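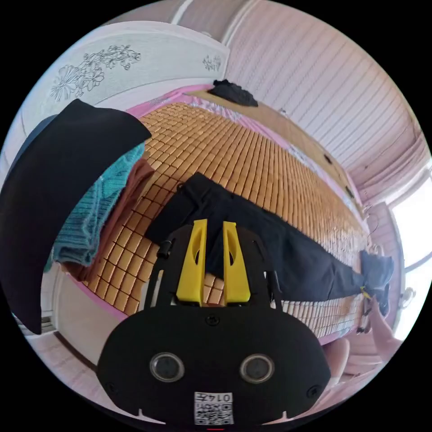

How to Sleep Through a Hot Night Without Air Conditioning

By Amber Verbruggen
Updated July 2023

My apartment in Prevville is on the top floor, under a flat black roof put there by someone who never planned to sleep beneath it. The landlord, Smits, calls the place "sunny." I have lived here through enough summers to have a routine, and the routine works well enough that I have stopped pricing window units every June and started only looking at them fondly.

What you need

2 fans (box fans are fine, ugly is fine)
Curtains or blinds that close all the way
A cheap thermometer
A bamboo or straw sleeping mat
A spray bottle
A bedtime you can live with

Step 1: Close up in the morning

Most people open everything at breakfast because the air feels nice. Enjoy it, drink your coffee, then shut the windows before it gets warmer outside than in. Pull the curtains on the sunny side. You will live like a mushroom until evening and your plants will sulk.

Step 2: Quit making heat

The oven is off until September. So is the dryer, if you have one. I cook on one burner, early, and eat a lot of cold noodles. My old Fondov desktop computer puts out enough warmth to raise chicks, so it gets shut down by dinner too. Check the back of your TV with your hand some time. It's an education.

Step 3: Open up at the right moment

This is where the thermometer earns its keep. Put it outside in the shade after sundown and compare it with whatever your thermostat or wall clock says indoors. When outside drops below inside, open everything. On a bad day my bedroom hits 90 by supper, and going by feel I used to throw the windows open two hours too soon and invite more of it in.

Step 4: Put the fans to work

Set one fan in a window on the cool side of the house, blowing in. Set the other in a window on the opposite side, blowing out. Keep the doors between them open and prop them with something heavy, or they will slam at 2 a.m. and you'll be awake and hot, plus frightened.

If you only have one fan, make it the one blowing out. It feels wrong to point your only fan at the neighbors, but it pulls cooler air in through the other windows. Once the room has come down a few degrees you can turn it around and be selfish.

Step 5: Fix the bed

A thick mattress holds on to your body heat and hands it back to you all night with interest. Take off the mattress pad and anything labeled "plush." Put a plain cotton sheet down, then lay the mat on top of it. The mat is firm and stays cooler to the touch than bedding does, and you'll get used to it by the third night. The first night you will think I am a crank.

Wipe a new mat with a damp cloth and let it dry flat before you use it. If it pinches your skin or grabs your hair, wear a thin T-shirt. Roll it up for storage, never fold it.
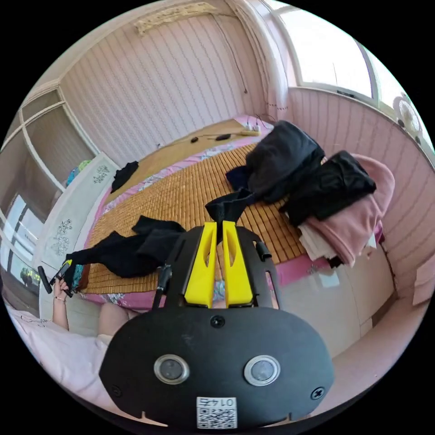 Bamboo mat over a floral sheet. Clear the clothes off before lights out.

Step 6: Cool the person

A lukewarm shower beats an icy one, which feels heroic and leaves you wide awake. After that, mist your arms and legs and lie down where the fan can reach you. My sister in Dillon swears by keeping her pillowcase in the freezer. It's wonderful for four minutes.

When this isn't enough

If it's still 99 outside at bedtime, fans are just moving the problem past your face. Go somewhere with real cooling, and take along anyone who is elderly, very young or sick. Dizziness, confusion or a pounding headache means you need help, so call for it. My routine is for ordinary miserable nights.

Set an alarm to close the windows again in the morning. I ignore mine about half the time and regret it by lunch.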